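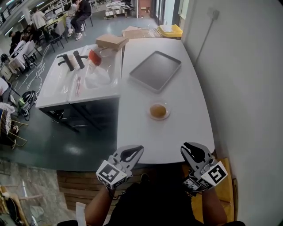
Hand-held grippers over the worktop at Addale, with a glass dish in the middle.

The fault took out 7 days of work before anyone spotted it. Auður Oddsson, who runs the recording sessions at Addale, was reading through playback files when she saw the left gripper closing early.

"It was shutting before it got to the dish," she says. "In the file, I mean. The person doing it had picked the thing up perfectly well. But if you'd put that on a robot it would have pinched thin air, or come down on the rim."

The grippers are held by a person, one in each hand, and carry printed marker cubes so their position can be worked out later. Oddsson's team first blamed the markers and printed new ones. The early closing was still there the next morning.

The cause was the clock. After a software update the left unit had started to drift against the right, and by the end of a long session it was 496 milliseconds out. The checking program, Flivia, only raised a warning at 500.

"So it passed, every time. Four milliseconds under. I was quite cross about that."

Of the 2000 recordings made that week, she threw out every one that used both hands. Some could perhaps have been corrected, but she did not trust the drift to be even.

Glass is what worries her most. A robot trained on bad timing can break a dish, and people sit and work in the same room. The arm at Achterberg that was due to get the files was kept switched off until the new set had been checked by hand.

The limit in Flivia has been lowered, and both grippers are now tapped together at the start and end of each session. Oddsson still wants a proper fix from Flokeo, who wrote the update. "They've said September," she says. "I've asked which week."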